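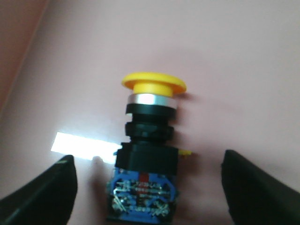 Push-button switch with a yellow head.

The Weigh-In

The scale was a Dramus floor model with a remote readout. Slamet Lubis set it up on the stage two hours before the fighters were due. He leveled the feet with a wrench, watched the bubble settle, and let the electronics warm up. Then he put the test weights on one corner at a time and wrote each reading on the form.

The front left corner read light. He turned that foot a quarter turn, locked it, and started over. The second set of readings was inside tolerance. He signed the form, wrote the time beside his name, and laid a strip of tape along the edge of the platform so that he would see if anyone moved it.

The promoter was Vuludis, which ran cards up and down the coast in halls of modest size. Their site coordinator came up on stage with a headset around her neck and asked if the scale could be turned so that the readout faced the sponsor board.

"It can be turned," Lubis said. "Then I have to check it again."

"How long?"

"Forty minutes."

She looked at the board and went to have the board moved.

Flyweights went first. Under the bout agreement a fighter had one official attempt, and a second within the hour if he missed the first. A miss on the second cost part of his purse and, in a title bout, the title. Amirul Ngui held the title. He had fought at that weight for six years, and the form had a column for past misses, which in his case was blank.

He came out in a towel with two men from the Rarnum gym beside him. His lips were white. He stepped up with his right foot, then his left, and put his hands down at his sides as he had been told to do at his first weigh-in and every one since. Lubis waited for the stable light. When it came on he read the number, read it again, and called it.

Ngui was 106 grams over.

The towel came off and two cornermen held it up in front of him. Lubis waited for the light a second time. The number was unchanged, so the towel had been resting on the rail and had weighed nothing. He wrote it down.

"That's a glass of water," said the older cornerman.

"Less," said Lubis.

"You could call it even."

"I call what's on the readout."

They took Ngui back to the hotel. The procedure allowed him a hot bath, a sauna suit, a haircut, or nothing at all. The younger cornerman asked on the way out whether spitting into a cup would count, and Lubis told him that the commission had no rule about spitting.

The other fighters went up and came down. All of them made weight. Between the middleweights and the heavyweights there was a gap while someone looked for a mouthpiece a sponsor wanted held up, and Lubis used it to check the tape. One end had lifted. He knelt and put his thumb on it. The platform had moved toward the curtain by the width of a pencil line.

He could not say when. The heavier men stepped off hard and the stage was plywood over steel. It could have moved under any of them. It could also have moved before the first.

The rule book had a section on drift. If the inspector had reason to doubt the scale, he was to stop, recheck, and record. It did not say what counted as reason. Lubis took the 1,000-gram weight out of its case with the cloth, set it in the center, and waited.

It read true. He did the corners. The front left was light again, by an amount that was still inside tolerance and larger than it had been in the morning.

He wrote it down. Then he sat on the edge of the stage with the form on his knee and worked out what the error would do to a man standing with most of his weight on his left foot. A light reading would have helped Ngui. Corrected, he had been further over than the readout said.

Ngui came back with four minutes left in the hour. His head had been shaved, badly, and there was tissue stuck to a cut above the ear. Lubis told both corners what he had found, in the same words, and asked if either objected to the scale. Neither did. The challenger's manager asked him to repeat it and he did.

"Stand in the middle, please," Lubis said. 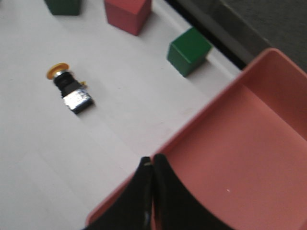 Rondonuwu, Saturday, January 27, 2024

To the commission, from S. Lubis, inspector.

The main event went ahead before a paid attendance of 3,190. Mr. Ngui made the limit on his second attempt and kept the title by decision. The judges' cards are attached.

The scale was rechecked after the last fighter left the stage. Readings are given for each corner. I recommend that the front left load cell be replaced and that no weigh-in be held on a raised stage until the platform can be bolted down.

I have been asked by Vuludis to state that the first reading was made in error. I have no basis for that statement. The scale favored the fighter. I explained this to the coordinator by phone and again in writing, and she has asked that the matter be left out.

It is entered under item 3.

Mr. Ngui came to see me after the bout. His left eye was closed. He asked what he had weighed the first time, the real number. I told him that I could give him a range. He said a range was fine, and I wrote it on the back of a blank form, and he folded it and put it in his shoe.

I need a new pad of forms.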